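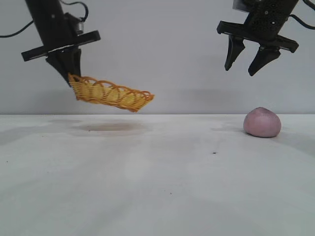 Issue 18, page 10

In Defense of the Small Basket

27 January 2024

I own one shallow oval basket, and for years it was the most useless thing in my house. It sat on the hall table and collected receipts, dead batteries and a key that opens nothing. When I finally cleared it out, I meant to give the basket away too. I kept it, and I have come around to the view that most homes need a basket or two of that size and very few need the big ones.

The big ones are what the stores push. Povura sells a set meant for the bottom of a closet, each one deep enough to lose a coat in. A deep basket is a place to put off a decision. Things go in on top of other things, and whatever is at the bottom stays there until you move.

A small, shallow basket doesn't allow that. It fills up fast, and when it is full you can see it from across the room. Mine now lives on the kitchen table and holds the mail. When the envelopes start sliding over the rim, I sit down and open them. I did not become a tidier person. The basket ran out of space.

Weave matters more than people think. Crosshatched sides let crumbs and dust fall through, so every so often you pick the thing up, wipe the table under it and set it back down. A tin tray holds on to everything. Light comes through the gaps as well, and a yellow or orange basket looks good on a pale table even when there is nothing in it. I would not say the same of a plastic bin.

I used to think a scalloped rim was fussy. My mother's bread basket had one, and I remember her cleaning flour out of the loops with a toothpick. I still wouldn't use that kind for bread. For mail, or for fruit with a peel, the loops are no trouble, and they look better than a plain edge.

There is a fair case against all this. A light basket tips easily, and if you pick it up by one end, the other end drops and the contents go with it. Use both hands, or don't fill it with anything that rolls. Eggs are a bad idea. I also accept that a family of six will get through more mail than my basket can hold. They could use two.

What I don't accept is the advice to measure every shelf first and buy to fit. A basket that fits the shelf exactly gets filled exactly. Get one that looks too small, and leave it out where you eat.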